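Sarnelton Library Will Keep Its Saturday Mending Table Through the Summer

By Ekaette Ogunleye
Saturday, January 4, 2020

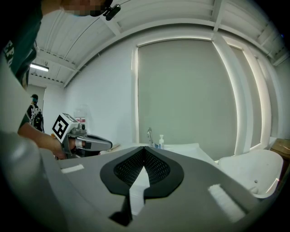 Good news for anyone with a coat that has lost its buttons, or a favorite sweater with a hole at the elbow that keeps getting pushed to the back of the closet. The Sarnelton Public Library said this week that its Saturday mending table, which began as a short fall program and was supposed to wrap up before the holidays, will carry on every week through the end of August.

If you haven't been, the mending table is upstairs, past the large-print shelves and the old map cabinet, in the room where the tax help people set up in the spring. Doors open at ten and the last needle is put away at one. You bring something that needs fixing, you sit down next to somebody who knows how, and with a bit of patience you go home having fixed it yourself. There is no charge, and thread, needles, patches and a big tin of odd buttons are provided (the tin has become quite an attraction among the younger visitors, who would happily sort it all morning if their parents let them).

Gertraud Aigner, who worked as a dressmaker on Ritchie Street for most of her life, has been at the table since the first week. She told me she had expected to do a lot of hemming and not much talking, and that it has gone quite the other way.

"People come in a little embarrassed, holding a bag," she said. "They think they should already know how to do this. I tell them my own mother had to show me a blind stitch so many times that she finally gave up and let my aunt do it. Then they laugh and sit down, and we get started."

The library had planned on a modest turnout. By the middle of December, 400 pieces had been mended, and that only includes the ones people remembered to write in the notebook by the door. Jeans are the most common by a long way, followed by winter coats. There have also been a christening gown, a tent bag, several much-loved stuffed rabbits, and a marching band jacket that needed 19 new hooks before a parade and got every one of them.

Aqeel Cheema, the adult programs librarian, said the decision to keep going was an easy one, although finding the money took a few more phone calls than he would have liked. The Pliseck Fund, a local charity that usually supports reading programs, agreed to cover supplies and to pay for two more sewing machines. A further $200 came from the bake sale before Thanksgiving, where the poppy seed rolls were gone in the first hour, as anybody who arrived in the second hour will remember with some regret.

"We had folks asking at the front desk every single day whether this was really ending," Cheema said. "After a while you stop saying yes."

A few things will change this winter. The first Saturday of each month will be set aside for knitwear, with Verena Prantl teaching darning and the repair of dropped stitches. Prantl grew up in a house where socks were darned on Sunday evenings in front of the radio, and she still uses her grandmother's darning mushroom, a smooth little thing that fits in the palm of the hand. She'll bring spares for people to borrow. She asks that sweaters be washed before they come in, and that you save any matching yarn you may have, even if it's only the small loop that came pinned to the label.

On the third Saturday, Aiman Oei will look at zippers, bags and other heavy items. Oei repairs luggage for a living at Vukico, the shoe and leather shop beside the post office, and he is a great believer in trying a stubborn zipper with a bit of candle wax before anyone reaches for the scissors. He can't take on leather furniture or saddles at the library, though he says he has been asked about both.

The remaining Saturdays will stay as they are, open to whatever comes through the door.

Space is the one difficulty. The upstairs room holds 50 people, and on the Saturday before Christmas it was full by half past ten, with a line that went down the stairs and most of the way to the returns slot. To keep the waiting down, the library will hand out numbered cards at the front desk from nine thirty on, and you're welcome to browse or have a coffee until your number comes up. Children are very welcome but should have a grown-up with them at the machines. Please bring no more than two items per visit, and try to pick the one you care about most to start with.

Donations are gladly taken too. The table is short of dark thread, wool scraps and medium coat buttons, and it has more than enough white lace for the time being, thank you all the same. Leave anything you can spare in the basket by the front desk during regular hours.

I took along a gray wool skirt of my own, with a torn lining I'd been hiding under a long cardigan for two winters. Mrs. Aigner looked it over, handed me a seam ripper, and had me take out the first repair I'd attempted, which she described very kindly as "enthusiastic." The new lining is in now, and I'll be back with the cardigan as soon as I find its missing button.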